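How to set up a two-gripper station for an open day

These notes cover a hand-held gripper demonstration for visitors at a working office. They follow the procedure used at Skolleneo, with changes made by Qistina Tjoa after the June visit. Allow 102 minutes for the setup and the first calibration.

1. Clear a table that can be reached from at least two sides. A plain, light top makes it easier for visitors to follow the finger tips.

2. Charge both grippers overnight. Check that the fingers open and close fully, and wipe each lens with a dry cloth.

3. Start the Petridis recorder and make a test take. Play it back before anyone arrives. If one gripper drifts, restart that unit only and repeat the take.

We use cookies to remember your preferences and to measure visits. Accept all | Manage settings

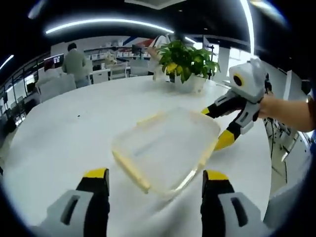 Choice of object has more effect on a demonstration than the choice of task. Start with something light and rigid that a visitor can handle at the first attempt. A shallow tray is suitable, provided the rim is easy to find with the finger tips. The clear plastic container on the round white table has a thickened, yellowish rim, and the second operator is bringing a yellow tip in towards its right edge. Transparent objects are harder to judge by eye, so keep an opaque one within reach for younger visitors.

4. Seat or stand the two operators so that their forearms do not cross. Agree who calls the start. Helge Rustad's rule is that the person on the left calls and the person on the right follows.

5. Have the visitor close the fingers slowly, hold for three seconds, lift to hand height and set the object down. Correct the wrist angle first and the grip second.

6. Limit each turn to four takes. Grip quality drops after that, and the queue grows.

7. Save the takes under the visitor group's number, then delete the test take. A full day produces roughly 646 files, so check the free space on the Dedier drive at midday.

If a finger tip works loose, stop and refit it before the next turn. Spare tips are kept in the Zellon case with the lens cloths.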